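Skumero Fire Watch Opens Its First Season at Mollora Hall

Old house gets new alarms, a trained night team and a direct line to the county fire station

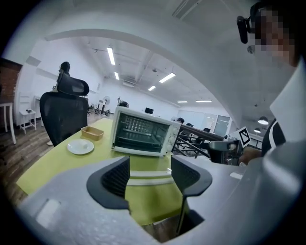
MOLLORA – When the lights go out at Mollora Hall this December, the old house will have company. Skumero Fire Watch, a new program to guard historic buildings against arson and accidental fire, begins its first full season at the hall this month, and everyone involved is thrilled to see it up and running!

The program brings together the Mollora Hall Trust, the county fire marshal's office and the sheriff's department. It has been four years in the making, starting with a string of small fires set in barns and empty homes along the Rozīte Road. Those cases ended in two guilty pleas, but they left owners of older buildings asking what they could do before the next match was struck.

"We had so many people come to us and say, 'Tell me what to do and I'll do it,'" said Ans Van Rooij, director of Skumero Fire Watch. "I can't tell you how good it feels to finally have an answer for them. The deputies have been wonderful, the fire crews have been wonderful, and the neighbors keep showing up – even for the meetings about door locks!"

Under the program, 90 heat and smoke sensors have been placed through the hall, including the attic, the cellar stairs and the long porch on the east side, where old timber sits close to the ground. Alerts go straight to the Skotier fire station. Outdoor lights now cover both driveways and the service gate, and dry brush has been cleared from the back wall.

The part Van Rooij is most excited about is the training. So far 80 local residents have finished the evening course, which covers how to report a suspicious fire, how to leave a scene untouched for investigators and how to write down what you saw while it is still fresh. A retired arson detective teaches the last session, and it tends to run long (there are always more questions).

"People think a witness statement has to be dramatic," Van Rooij said. "A license plate helps. So does knowing which gate was open when you walked the dog. Our folks are getting really good at this."

Fire crews have also walked the hall with the night team, room by room, and drawn up a new floor plan showing water points, locked doors and the items to be carried out first. Copies are kept at the station and with the sheriff's dispatch desk.

The hall will stay open to visitors during the winter. Evening tours start at 6 p.m., and guests are welcome to stop at the Fire Watch table in the front hall to meet the team and pick up a home safety checklist. Nearly 900 checklists went out at the fall open house.

Two more sites, the Rozīte grain mill and the old Skotier courthouse, are next in line, with sensors to be fitted in the spring. Owners of other historic buildings in the county can ask for a free walk-through by calling or stopping in at the Skumero office next to the Skotier fire station.

Sign-up for the next evening course is open now at the hall's front desk. The course is free and no experience is needed.

Press contact: Ans Van Rooij, Skumero Fire Watch, Mollora Hall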